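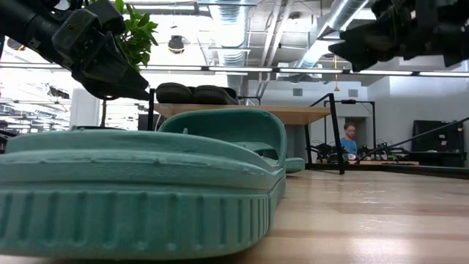

Photo: Skomine / Indside

Print | E-mail

Film festival on a car ferry sells out, then sails without its projectionist

A documentary festival held on board a working car ferry opened in March with all 800 passes sold, a full programme of films about work, and a projectionist standing on the quay with a sandwich.

Huguette Millet, who founded Futside and still does most of its typing, says the departure time was printed correctly in the programme, on the posters and on the back of the crew passes. The projectionist had been going by the e-mail, which gave the time of the opening speech. The ferry company was sympathetic but has a timetable, and the ship left at 7.15 in the evening with the first film waiting on a laptop that wanted a password.

The password was read out over the phone while there was still a signal. It had a capital letter in it that took three goes.

Futside is in its second year. The first was held in a disused bus garage and drew an audience that Millet describes as loyal, meaning that most of them were in the films. For the second she wanted people who couldn't leave halfway through. The ferry crosses overnight and comes back the next night, and between the lorry deck and the duty-free shop there is a lounge with a bar, a small stage and a carpet of great ambition. It seats some 300. The remaining pass holders were shared between the cafeteria, where a second screen had been hung over the salad counter, and the children's cinema, where the seats are rather low.

The programme ran to 32 films, the shortest lasting two minutes and the longest a little over three hours. All of them dealt in one way or another with how people earn a living. There was a portrait of a town that makes nothing but brass door handles, a study of night bakers filmed entirely from the delivery side of the hatch, and a good-humoured piece about a call centre where the staff had formed a choir and the management had formed a view on it.

The main prize went to "Briggs", a patient, almost wordless film about the last man mending accordions in a northern market town. Its makers spent 13 months in his workshop, and he doesn't appear to have noticed them until the seventh. The jury called it "a film that listens". Briggs, who was on board, said he had enjoyed it but that they had left in the wrong accordion.

A special mention went to the Skomine collective for its set of shorts on people who work alone at night. The collective sent four of its members, who turned out to have been booked into a two-berth cabin. They made a short film about this as well, and showed it on the return leg to warm applause and one complaint from the purser.

The weather behaved on the way out. On the way back it didn't, and the three-hour film, a study of a lighthouse in heavy seas, was moved to the morning by general agreement. Attendance in the lounge that evening was thin. Attendance on deck was excellent, although few of those present could be drawn on the subject of documentary.

There was also a panel on money. Five speakers agreed that there was less of it than there used to be, and that the forms for getting hold of it had grown longer. A man in the third row asked whether the forms might make a film. Two of the speakers wrote this down.

Not everyone on the ship was there for the festival. A party of caravan owners on their way to a rally found themselves at the door of the lounge on the first night expecting bingo, and about half stayed. Millet counts them as the find of the weekend. One couple sat through the whole of the brass door handles and asked sensible questions afterwards, chiefly about lacquer.

The ferry company has said it would be happy to have the festival back, and has asked only that the salad counter be kept clear. Millet has not yet decided. She has been offered a cable car, which has a fine view and holds six, and a former swimming baths, which would need the heating looked at. Submissions for next year are open in any case, and films of any length will be considered.

The projectionist took the next sailing and arrived in time for the closing credits of the last film. He says the focus was a little soft.

Print this page | E-mail this to a friend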